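Sep 1, 2020

Season opens at home against Kurley, and I spent most of the morning on the preview, which runs in the club paper and pays nothing. I wanted to get the figures right before lunch. We haven't beaten Kurley in four tries. The last one was a draw, and we should have had it, but Osman pulled his free kick wide in the last minute and I still think about that.

The league put out the new rules yesterday. Crowd limit is 300 for now, season ticket holders first. Everybody sits with a gap between households. Bristton asked for more and got turned down. Our ground can take it easily enough, the east side has always been half empty anyway. My own seat moves down two rows, closer to the corner flag. I don't mind.

Nothing was played from April on, so neither side has had a proper match in a long time. Training games don't tell you much. We lost one to Rilleck and won one against them, and both times the second half was mostly kids. I wrote that Kurley are slight favorites and then took out the word slight. Then I put it back.
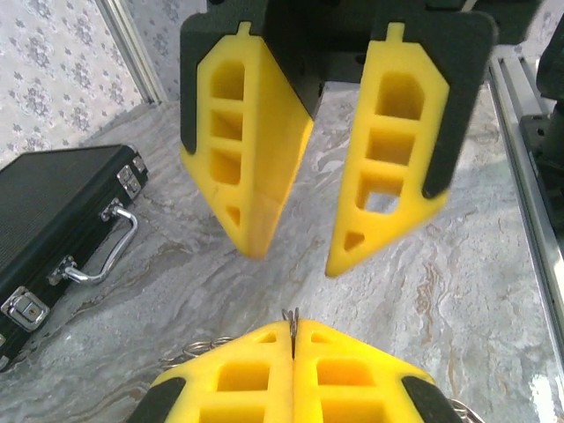
Gordon Arsenault thinks I have it backward. He called after I sent him the draft and said Kurley sold their only real striker and will sit deep for the whole match, and that a side that sits deep on our field gets punished, the way it's sloped toward the river end. His score is 2-0 to us. Mine is 1-1.

We went over the lineup for a while. He wants Osman in the middle with a runner on each side of him. I would keep Osman wide left where he can cut in. The trouble with the middle is that he has to win headers there and he doesn't like to jump. Gordon said he'd improved at it over the break. I said I'd believe it when I saw it in a match. We left it there and talked about the goalkeeper instead. The new one is tall and kicks a long way but he stays on his line, and Kurley's best chances always come from crosses. I added a paragraph on that.

The preview came out too long. I cut the history section down to three sentences and dropped the part about the old cup game, which only people my age would care about. Sent it in at 4. Got a note back asking for a prediction in bold at the end, so I added one.

Walked over to the ground after. The grass is in better shape than I've ever seen it, which is what happens when it gets a whole summer without boots on it. They had new nets up at the river end and tape on the seats. The ticket window was open and there was a short line. I picked up the fixture list while I was there. Away to Rilleck is the second game, then two at home, then Bristton away, and that's the hard one. Last season we let in three there before the half. 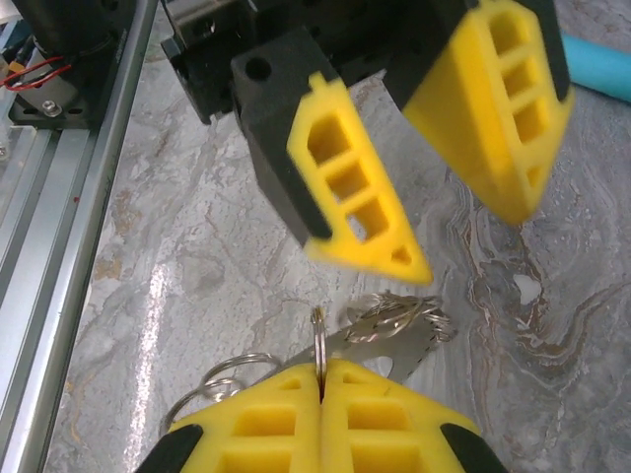
Can we finish in the top four? I think it depends on the away games, and we won only two of those last season. The squad is 13 players plus whoever comes up from the juniors, and that's thin if anybody gets hurt before winter. Fifth or sixth is more likely.

Kickoff is early evening, with the gates opening an hour before. Scarf is in the hall closet. Need to ask Gordon if he's driving or if I am - his turn, by my memory, but he'll say different.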